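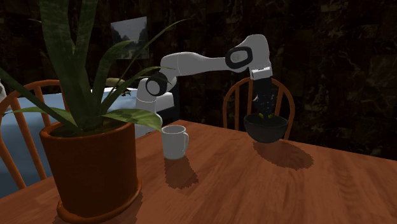
Progress report, September: teaching by remote control, bowl and mug tasks

Prepared for Wekance by Torben Stüber, Lammers project

Where we are

The work this period was on the simulated dining table. An operator drives the arm by remote control, the run is recorded, and the recordings are used to train the policy. We have 151 accepted demonstrations of the bowl task. Another 14 were thrown out, mostly for long pauses in the middle of the approach. Those pauses teach the policy to hover, so we now reject them at the end of each session instead of sorting them out later.

In the bowl task the arm has to come in over the table, pass the mug and lower the two fingers into the black bowl to get at the small yellow-green pieces inside. Each demonstration ends when a piece has been lifted clear of the rim. Putting the piece down somewhere is a separate task and has not been started.

Operators

We have 6 trained operators. Training takes one morning, and most people produce usable runs by early afternoon. The hard part is judging height over the bowl. It is dark inside and out, the gripper is nearly black too, and on the operator's screen the fingertips are easy to lose once they drop below the rim. We added a second view from the side. Operators asked for it to be larger, and that change went in last week.

The potted plant was kept in the setup after some discussion. Its leaves overlap the lower part of the arm from the main viewpoint, and we want the policy to cope with that. Two operators found it distracting at first. Their rejection rate is now the same as everyone else's.

Onex controller

The Onex hand controller replaced the keyboard setup at the start of the period. Movements are smoother and the wrist is much easier to keep straight on the way down. There is still a short delay between hand and arm when the rendering load is high. We lowered the shadow quality during recording and put it back for playback – this helps, but the delay is not gone.

First training results

A first policy was trained on the early part of the set. It reaches the bowl reliably and closes the fingers too soon, usually while they are still above the pieces. We think the early demonstrations are to blame, as several operators were closing while still moving down. The instructions have been changed, and the later recordings look better. Retraining on the full set is under way.

Delays and requests

The Fanden workstation was out of service for 9 working days while a power supply was replaced. Recording moved to the older machine, which is slower to reset between runs. We do not need extra money for this, but the mug task will start one month later than planned.

We ask Wekance to confirm two points before the next period:

Whether the mug should be picked up by the handle only, or whether a grip on the rim also counts.

Whether the position of the bowl should vary between runs. It has been fixed so far, close to the back edge of the table.

Next period

Retrain and test the bowl policy, record the first mug demonstrations, and write up the operator instructions so that Lammers can use them on the real arm.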